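Reviews > Workcell hardware > Fixtures and mounting
Last updated 6/2/20
Search reviews Go

Asesent bench kit for arm cells: long-term review

The Asesent kit is a set of parts for putting a robot arm over an ordinary table and keeping it there. It comprises an aluminium extrusion frame with diagonal braces, a mounting plate, a cable tray, a set of printed locating cards and a maintenance log. It doesn't include the arm, the gripper or the table covering. We bought ours in September and have run it on a drinks-service bench, where the arm moves bottles, glasses and bowls between fixed places.

Frame assembly took two people seven hours, most of it spent squaring the uprights. The braces go on last. The manual, edition 2, tells you to torque them before the arm is mounted, and we would ignore that. Leave them a quarter turn loose, mount the arm, run it to full reach on both sides, then tighten. Shazia Baloch did the first build by the book and had to slacken everything to get the table edge parallel again.

Payload checks were done with a wire bottle rack held in the gripper. A rack is a poor load in the useful sense: the weight sits well away from the wrist and shifts when the arm stops. With the braces loose, the tool point rang visibly after each stop. With them tight, we could shorten the settling delay in the program.
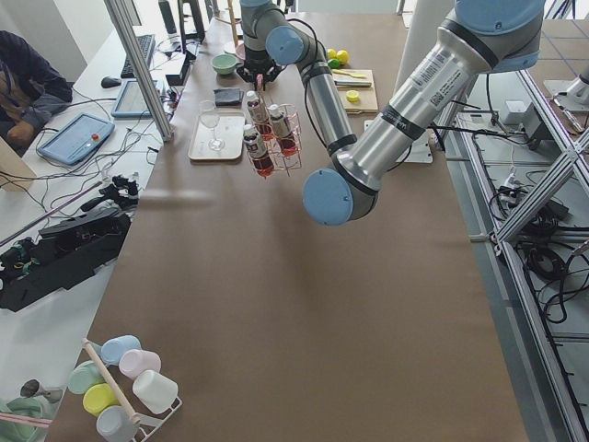

How often does the frame need re-tightening once the arm is in daily use?
Check it after the first week, then once a month. The lower brace bolts move first and the mounting plate bolts hardly move, so a full pass with the torque wrench is only needed after a collision stop.

Cable handling is the weak part of the kit. The tray is too shallow for power and signal together, and the supplied clips open when a cable is pulled sideways. We keep signal cables off the tray entirely. Slack for the pendant is left to the user, and the manual gives it one line. Ours rests on the side desk with the stop button facing the operator. Joelle Nassar, who looks after the cell, wants a proper hook on the upright at hand height. Lenihan sells one that fits the extrusion slot, and it should have been in the box.

The side desk also fills up with spare hands, sensor units and rods. Allow for it when planning the layout. Anything needing a cable should have a fixed place at the back, clear of the pendant lead.

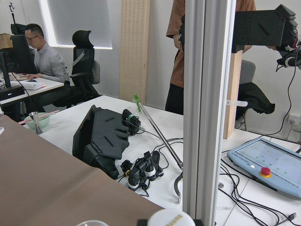 Side desk with the pendant, a robotic hand and loose cabling, beyond the extrusion upright.

Locating cards are the best thing here. Each card shows an outline for one object, and the bench is reset by laying the card down, placing the object and lifting the card away. Resets are repeatable enough that we stopped re-teaching pick points between runs. The card for trays is a little undersized and we cut our own. There is no card for soft items, so a folded towel is placed by eye and gives the most missed picks.

A plain matt covering matters more than we expected. Our first, from Clillano, was slightly glossy and the overhead camera lost the edges of clear glass. Matt brown fixed most of that. Stretch it flat before clamping; a ripple under a glass stem is enough to upset a grasp. Keep the middle of the table free at reset, too, so that the arm has a clear path to every item. 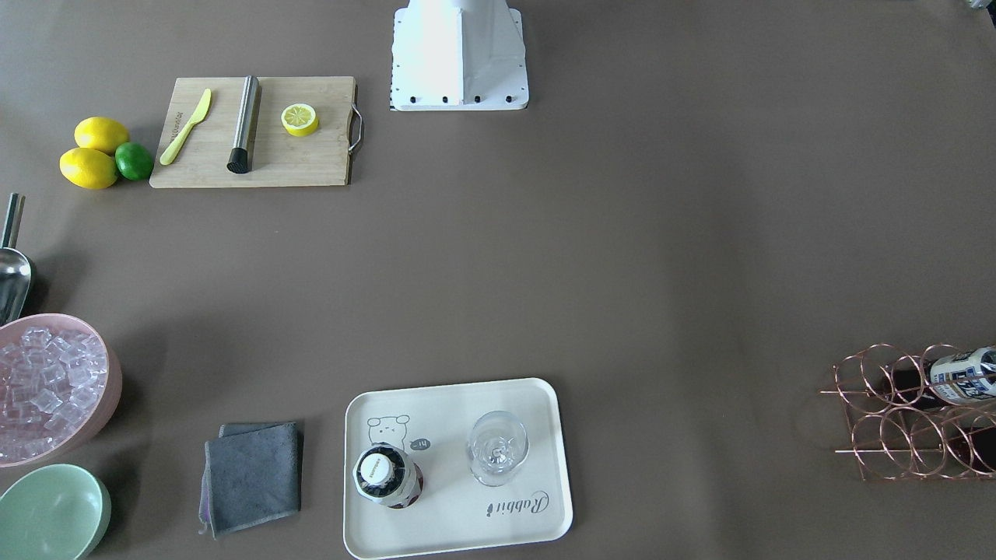

Table layout from overhead: items to the sides and bottom, middle clear.

The maintenance log is a paper book with a page per check. Ours has entries up to cycle 2265. The one fault of note was at cycle 1847, when the arm began to stop short on its left side. We suspected the joint and spent a morning on it. The cause was a mounting plate bolt that had been refitted without its washer. The Zirov frame we used before has captive washers, and Asesent should copy them.

Spare bolts and braces are sold singly. Cards are sold only as a full set, which is a nuisance if you lose one.

Good: stiff once tightened, clear card system, sensible log.
Poor: shallow tray, weak clips, no pendant hook, brace instructions in the wrong order.

Recommended for a single-arm bench, with a better set of clips ordered at the same time.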